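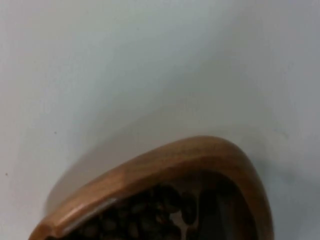
What is the best way to clean an oiled wooden bowl? Wash it by hand in warm water with a little mild soap, wipe it right away with a towel, and let it stand on edge until it is fully dry.

Bowls and Small Dishes, Mendonton Kitchen Collection
Gallery notes by Flurina Baumgartner, December 2024

The pages in this gallery cover the everyday bowls kept at the Mendonton house. Most came with the contents of the old Gristimham kitchen and were used daily for serving, mixing and holding salt or seeds. They are grouped by use. Maker and age are given only where a bill or a mark exists, and for most of the plain bowls there is neither. Catalog numbers follow the old Oberholzer list, which runs to 300 entries and was last corrected in July.

Widths are taken across the outside of the rim at the widest point. Depth is taken inside, from the level of the rim to the lowest point of the floor. Pieces that are not round get two widths, long and short. Weight is recorded dry, after 2 days on an open shelf.

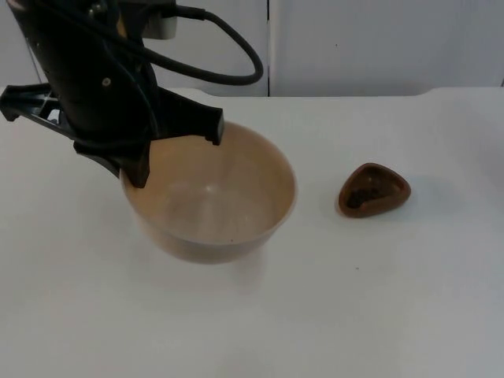

Tan bowl, round, wide mouth, sides tapering to a narrower base. Shelf 7.

This form was listed by Oberholzer under mixing bowls. The sloping wall makes it easy to scrape with a spoon, and the open mouth lets a hand reach the floor for wiping. The narrow base is the weak side of the design: a bowl of this shape tips sooner than a straight-sided one when pushed near the rim. In storage it stands alone or at the bottom of a stack, never on top of another bowl.

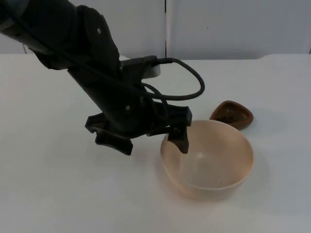
Sets were stored by size in the Gristimham kitchen, with each small dish kept beside the bowl it was served with. The Oberholzer list has 9 such pairs. The pairing is by use and does not depend on color or outline. A round, pale bowl can go with a small brown dish of rounded triangular shape, as it does on this table, and the two still work together: the deep one for the main food, the shallow one for salt, shells or pits. For shelf records the bowl is entered first and the dish takes the same number with the letter B.

Corrections to widths or shelf numbers should quote the Oberholzer number. Wood oil for the collection is Bundard, applied thin and wiped off after the surface has taken it up. Unlisted pieces are entered on a separate sheet.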